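Recording Practice for Kitchen Tasks: Gallery

Project Bokura, Ekumden site. Compiled by Keerthana Menon, reviewed by Eilif Boström. Revision of July 2024.

This page accompanies section 7 of the recording rules for head-camera sessions used in training household manipulation policies. It covers start conditions only. Grasp labeling and object naming are in the Hokton annex and are not repeated on this page.

The rules apply to human operators and to teleoperated units alike. The January text treated the two separately, which led to conflicting start poses in the same task family. The merged text replaces both.

Start pose. Both hands are in view before the first contact with any object. Fingers are relaxed. No tool is held.

Work surface. Household items stay where the household keeps them. Operators do not clear, align or restock a counter for a session. Items that carry names, addresses or prescriptions are removed first and the removal is logged.

Head angle. The near edge of the work surface must be visible, with enough of the back wall to show items standing against it.

Session length. 30 minutes maximum, then a break with the camera off.

Rejection. A session is rejected if either hand is out of view at the start mark. Lids, utensils and cookware in use are not grounds for rejection. Transparent lids are tagged separately, as depth estimates through glass are unreliable.

Plate

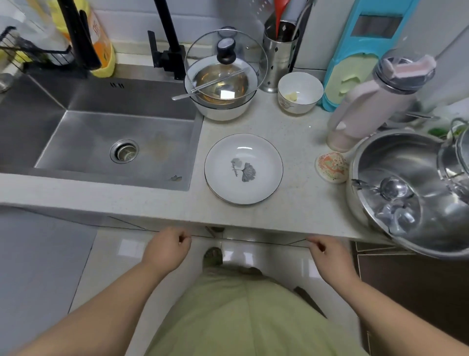 Start pose at a sink counter. Both hands at the front edge, fingers loosely curled. Tag: transparent lid, white pot to the right of the faucet.

Related: rule sheet 345, Camera Mounting; rule sheet 2819, Consent in Shared Homes. Corrections go to the Huamán desk with the sheet number in the subject line.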